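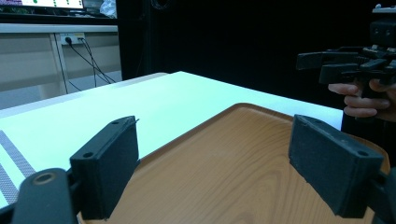
4. Recording and Replaying a Two-Handed Task

By now you should have Nuria installed, both grippers paired and the calibration from Section 3 saved. Well done, because that was the fiddly part! In this section you record a person doing a job with a gripper in each hand, let Nuria work out what happened, and turn the result into a plan that a two-armed robot can try.

We use table laying throughout. It is a lovely first task. The objects are ordinary, the tray needs both hands, and the cutlery will quickly show you whether your finger widths are right.

4.1 What you need

Two hand-held grippers, paired as LEFT and RIGHT
A head camera, fixed above the table or worn
A table with a plain top
A serving tray, a placemat, a plate, a knife and a fork
A computer running Nuria, with the Domo recorder switched on in Settings > Tools
At least 200 GB of free disk space if you plan to record for a whole afternoon

Note: Tray and plate should differ clearly in colour from the table top. The tracker copes with a good deal, but a white plate on a white table will make you both miserable.

4.2 Start a session

1. Open Nuria and choose New Session. Give it a name you will still understand in a month. "test2_final" has let all of us down at some point.

2. Under Task Type, pick Two Hands. If you leave this on One Hand, the right gripper is still recorded but the planner ignores it.

3. Check the three preview panes. They are labelled LEFT WRIST, RIGHT WRIST and HEAD. Move one gripper at a time and make sure the matching pane moves.

4. If left and right are swapped, click Swap Hands. Do not swap the cables. The calibration belongs to the gripper, and Nuria will go on using the old one for the wrong hand.

5. Set the frame rate to 60 for all three cameras. You can mix rates, but the sync check in 4.4 takes far longer and gives a wider error.

6. Open and close each gripper fully, twice. The width bar beside each pane should travel from end to end without sticking or jumping.

Caution: If a width bar jumps, stop and repeat the finger calibration in Section 3. A recording made with a bad width reading looks perfectly fine on screen and cannot be repaired afterwards.

4.3 Register the objects

Nuria needs to know which things on the table matter. You do this once for each set of objects, and after that it picks them up on its own at the start of every session. Watching the outlines snap into place for the first time is great fun.

1. Lay everything out as you would at the start of the task.

2. Hold both grippers still with the fingers open, then press Capture Scene in the Domo panel.

3. Click each object in the HEAD pane and type its name. Keep names short and use the same ones every time. We use tray, mat, plate, knife and fork.

4. Switch to a wrist pane and check that the same outlines appear there. Some objects will be out of view or hidden behind a finger. Nuria marks these with a dashed label, and you can leave them alone.

5. Set a parent for anything that sits on something else. With the plate on the placemat, for instance, drag the plate label onto the mat label in the tree.

6. Press Save Set.
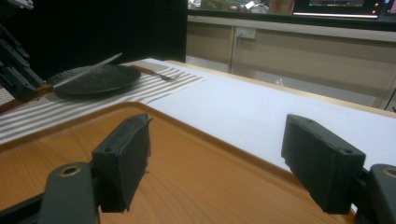 Figure 4-1. Open fingers over the tray, with a knife across the plate and a fork on the striped placemat.

In a layout like the one in Figure 4-1, the tree would read mat > plate > knife, with fork directly under mat and tray on its own at the top level. The tree matters more than it seems to at first. When the planner moves a parent it expects the children to come too, so a knife left under plate will be treated as cargo if somebody decides to shift the plate.

Note: Striped and patterned mats are fine. The outline finder looks for edges, and earlier versions did split a striped mat into a stack of thin objects. If you still see this, raise Merge Stripes by one notch and capture again.

Note: Thin, shiny things such as knives and forks are the hardest to outline. Bhavana Murthy, who wrote the outline finder, suggests capturing them with a gripper held low and to one side so that the ceiling lights are not reflected straight into the wrist camera. This works very well, and we now do it by habit.

4.4 Check the sync

The three camera streams and the two width readings all arrive on slightly different clocks. Nuria lines them up, but it needs a clear event to work from.

1. Press Sync Check.

2. Bring both grippers into view of the head camera.

3. Close both sets of fingers briskly at the same moment, then open them.

4. Do it once more, with a pause in between.

5. Read the result. Green means you can carry on. Amber means the streams are lined up but the spread is wider than the planner likes. Red means one stream could not be matched at all.

If you get amber, close any other program that uses the cameras and try again. If you get red, look at the log, where the stream at fault is named on the last line. The buffer holds 2048 samples for each stream, so you have plenty of time between the two closings, but please don't wander off for tea in the middle.

4.5 Record

1. Press Record, or tap the foot pedal if you have one.

2. Wait for the tone. Movement before the tone is thrown away.

3. Carry out the task at a calm, natural speed. You do not need to move like a robot! The time scaling in 4.6 takes care of that, and stiff, careful movement gives the planner less to learn from.

4. When lifting the tray, bring the grippers in from either side and close them before you raise it. Nuria looks for two closed grippers on one object and marks that stretch as a joint hold.

5. Set the tray down, open both grippers and draw them back before you do anything else. The joint hold ends when the second gripper opens.

6. Press Record again to stop.

Caution: Keep the gripper cables clear of the table edge and of your own feet. A snagged cable tugs the wrist camera, and even a slight tug shows up as a sudden hand movement in the data.

Caution: If you drop something, stop and discard the take. Do not pick the object up with bare fingers and carry on. The tracker will follow the object as it moves with no gripper attached, and the planner has no idea what to do with that.

We find that 29 good takes are enough for the simple version of the task with the tray always starting in the same spot. Moving the tray about calls for more, and so does changing the order in which things are laid. 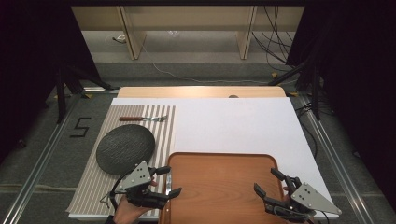

4.6 Turn takes into a plan

This is the part we most enjoy showing people. You go from a pile of recordings to a timeline you can read, drag about and edit by hand.

1. Select your takes in the session list and click Build Plan.

2. Wait for segmenting to finish. Each take is cut wherever a gripper opens, closes or changes the object it is acting on.

3. Look at the timeline. The upper track is the left hand and the lower track is the right. A block that spans both tracks is a joint hold.

4. Click through the blocks and check the object name on each one. If a block has the wrong name, right-click it and choose the correct one. The other takes are updated to match wherever Nuria is confident.

5. Drag the Speed slider to suit your robot. Joint holds are scaled as a single unit, so the two hands stay together whatever speed you choose.

6. Choose your arm model from the list and click Check Reach. Blocks the arms cannot manage turn orange.

For orange blocks, try Shift Base first. It moves the virtual robot a little at a time until everything is within reach, and it often needs only a small nudge. If that fails, open the block and loosen the wrist angle. People twist their wrists far more than most arms can, and many blocks come good once the angle is allowed to drift.

4.7 Dry run

1. Click Dry Run. The plan plays in the viewer with your object set loaded.

2. Watch the joint holds closely. The distance between the two grippers should stay steady for the whole block. The number is shown between them in the viewer.

3. Step through each release. Both grippers should be fully open before either one moves away.

4. Save the plan with Export > Zhuravel. The Zhuravel controller reads the file directly, and your object names come across unchanged.

Caution: Run the first few replays at the slowest speed, with the tray empty and a hand on the stop button. The viewer checks for collisions between the arms, the table and the registered objects. It knows nothing about anything you have not registered.

4.8 If something goes wrong

Joint hold not found: One gripper probably closed on the tray much later than the other. Raise Pairing Window in the Build Plan options and build again.

Plate and tray names swapped: The two were registered with overlapping outlines. Move them apart, capture the scene again and save over the old set.

Fork missing from the plan: Look for a dashed label at the start of each take. If the fork was hidden in all three views, Nuria has nothing to start from.

Arms drift apart during a replay: Check that both arms use the same clock source in Zhuravel. Slavica Radulović has written a short script that tests this for you, and it is in the tools folder under clock_pair.

Build stops halfway: The disk is nearly always full. Clear out discarded takes with Session > Empty Bin and start the build again. Finished takes are kept, so you will not lose the work already done.

Section 5 covers editing plans by hand, including how to join the tray plan from this section to a separate plan for the cutlery.

Ivex, Nuria set-up guide. Section last revised April 28, 2020.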